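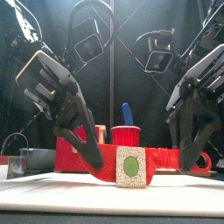

Red plastic thing, little patterned block, white board. Monday's sorting, still out.

Home About Archive Small Fixes Contact

May 16, 2023

OK quick one, I have to be out the door in a bit and the bread is still in the oven.

The junk drawer project is still going. I said in December I would do the whole apartment, one drawer at a time, and then I did one drawer and a half and stopped. So. Back to it. This time it's the long drawer under the window plus the two shoe boxes from the Gedalham move, which I never opened. Never! I just carried them from closet to closet.

The rule I borrowed from Muthu Poduval (used to live downstairs, very tidy person, slightly scary about it) is that you put a thing on a plain white surface before you decide. Away from its pile. In a pile everything looks useful. On a white board, alone, a plastic whatsit is just a plastic whatsit and you can look at it properly.

It works better than I wanted it to. Batteries went right away. Keys I don't recognize went in an envelope, which I know is cheating. Three kinds of tape, kept two. A ruler from the old job at Halilović with somebody else's initials scratched in it – kept, no idea why, moving on.

Then the long red plastic thing. Wide at one end, narrower at the other, with a rounded loop on the narrow end. I have had it for years. I'm fairly sure it came in a box of kitchen stuff from my cousin but I couldn't tell you what it's for. Ebuka Bako says the loop is for hanging it up, great, thank you Ebuka, hanging WHAT up. He also thinks it belongs with a set. If it did, the set is long gone.

So do I keep it? Things for: it's a nice red. It's a good size for the hook inside the pantry door, and the hook has had nothing on it since the apron fell apart. Things against: I don't know what it is. That should be enough. It is apparently not enough, as it's still sitting there.

The little patterned block is different. Small, doesn't do anything, and I love it. I put it next to the red one mostly so I'd have one easy decision and one hard one side by side. The block stays. It's going on the windowsill by the basil. I had it on my desk at the Sollholm place and I remember turning it over and over during phone calls, so it has earned a sill.

What I've found is that the small stuff takes forever and the big stuff takes no time at all. I got rid of a lamp in ten seconds. A lamp! Then I stood there half an hour over buttons and bits of string and a takeout menu for a place that closed. I kept the string. Everybody needs string.

Also bought a drawer divider from Draneck, the plain kind, 540 millimeters long, and of course I measured the inside of the drawer wrong, so it sticks out by a hair and the drawer won't shut. Going to sand the end down this weekend. Or take it back, I do have the reciept somewhere. Probably in the drawer.

Tally so far: both shoe boxes opened, one of them empty now, the other down to cables. Cables are their own post. I'm guessing roughly 100 small things have gone across the board and more than half of them have left the house. The donation bag is by the door and I've tripped over it twice, so that needs to go today too.

If you know what the red thing is, please leave a comment. Real answers only, my brother has already done all the jokes. I'll give it till the weekend and then it's either the pantry hook or the bag.

Next up is the bathroom cabinet, which I'm dreading, half of it is sunscreen with the lids stuck on and teh other half is hotel soap.

OK bread. It smells done.

Get new posts by email. Enter your address and click Subscribe. You can unsubscribe at any time.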